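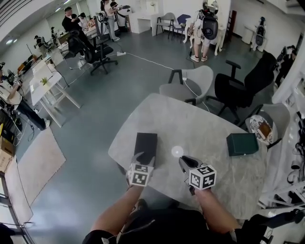

Posted Fri 19 May by the Skukumcombe Robotics Club handbook editor

Part 4: Your first box session

Right, you've got the grippers charged and Part 3 is out of the way, so now we get to the bit everyone joins for! I wrote this section for new members on the Tutumden project, but I still keep it open next to me when I'm running a session myself (I forget step 3 more than I'd like to admit).

1. Sit at the marble-patterned table and pull your chair in until your elbows clear the edge. Bare forearms are best, as baggy sleeves catch on the triggers.

2. Pick up one gripper in each hand with the marker cube on top. Squeeze and let go a few times. If either one feels gritty, stop and swap it.

3. Start a new session in Lorano and type in your member number. Do this before you touch anything on the table, or you'll be deleting clips all evening.

4. Hold both grippers still over the table for 15 seconds. Lorano beeps when it's happy with the markers.

Note: keep your fingers and thumbs off the cube faces. I lost 122 clips in December to one greasy thumbprint, and yes, it was mine.

5. Bring the left gripper up to the black box and press gently on the near end. Let the right one hang back until you need it. 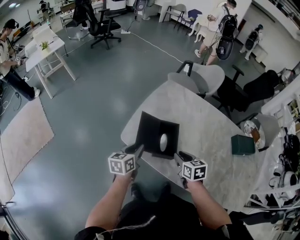 6. Once the lid is up, go slowly. I count to three in my head before every move, which feels daft for the first ten minutes and then you stop noticing. Leave the green box and the patterned plate alone on this task, they've got their own page in Part 5.

7. Close the lid, put both grippers down and press Save. A good clip gets a green tick. A grey tick means Lorano wants another go, so go back to step 4.

Caution: there's a power strip on the floor on the far side of the table, with a white cable running from it. Walk round the cable, please, and never roll a chair over it!

Caution: don't force the lid. If it sticks, open it by hand and start a fresh clip.

If you see error 57, the tracker has lost a cube. Tilt the gripper back towards you and wait. If it's error 664, that's the Sobczak hub dropping out, and you'll need to restart it as in Part 2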